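Section 4: Fitting the Drawer Runners and Hanging the Drawer

This section covers the Gradus side-mounted runners supplied with the Toma table kit. If you ordered the table without a drawer, go straight to Section 5.

Before you start

The frame must be standing on its legs with all eight corner bolts fully tightened (see Section 3). If the frame is even slightly out of square, the drawer will bind on one side, and no amount of adjustment at the runners will put that right. Measure both diagonals of the frame. They should differ by no more than 2 mm.

You will need:
Cross-head screwdriver, medium
Pencil
Steel rule or tape measure
Runner pack, part 2891 (one left, one right, screws in a sealed bag)
Spacer card, found flat against the inside of the carton lid

Do not use a power driver for the runner screws. The pilot holes are shallow and the threads strip easily.

4.1 Fitting the outer runners

1. Separate each runner into its two parts. Extend it fully, press the black lever and draw the inner part out. The levers work in opposite directions on the left and right runners.

2. Look for the letter stamped near the front end. L goes on the left as you sit at the table, R on the right.

3. Hold the outer part against the side rail with the spacer card between the runner and the top edge of the rail. The front end of the runner should sit flush with the front of the rail.

4. Mark the centre of each slotted hole in pencil. Use the slotted holes only at this stage. The round holes are for the final fixing in 4.3.

5. Drive one screw into the front slot and one into the rear. Stop when the head touches the metal, leaving enough play to move the runner by hand.

6. Repeat on the other side.

Note: On tables with the 600 mm top, the rear screw goes into the second slot from the back. On larger tops, use the last slot.

4.2 Fitting the inner runners

1. Turn the drawer box upside down on a blanket or on the flattened carton.

2. Place each inner part against the side of the drawer, with the lever towards the front. The pilot holes are already drilled.

3. Fix with three screws per side and tighten fully.

4. Turn the drawer the right way up and check that both levers move freely.

Caution: The runners are greased at the factory. Keep the grease off fabric and off the face of the drawer front. Wipe marks away with a dry cloth first, then with a little washing-up liquid on a damp one.

4.3 Hanging and adjusting the drawer

1. Pull the ball cages in both outer runners as far forward as they will go. A cage left at the back will be damaged when the drawer goes in.

2. Line up both inner parts with the outer runners and push the drawer in slowly and level. You will feel some resistance over the last third of the travel. This clears after the first full closing.

3. Open and close the drawer several times. If it rubs at the top, lower the front of the runners slightly. If one side closes before the other, move that side's runner forward in its slots.

4. When the gap above the drawer front is even all the way across, take the drawer out again, tighten the slotted screws and add one screw to a round hole on each side.

5. Refit the drawer and check it once more.

Caution: Keep fingers clear of the gap between the drawer front and the table edge when closing. The drawer has no soft-close damper. A damper set can be fitted later and is sold separately as part 778.

4.4 Use and care

Spread heavier items across the drawer floor. Do not lean on an open drawer, and do not let children pull themselves up by it.

Empty the drawer before moving the table. Either remove it completely or tape the front shut with low-tack tape.

Twice a year, wipe the runners with a dry cloth. Do not oil them. Household oil draws dust, and the balls will begin to grate.

If a runner becomes bent, replace both as a pair. Spare packs can be ordered from the Gremescombe parts counter or from the Telton depot. Give the code printed on the label under the tabletop.

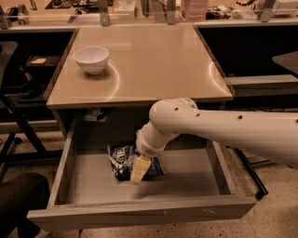
Keep any leftover screws in the sealed bag with this guide. Two spare runner screws are included in each pack, and the same size is used for the cable clips in Section 5.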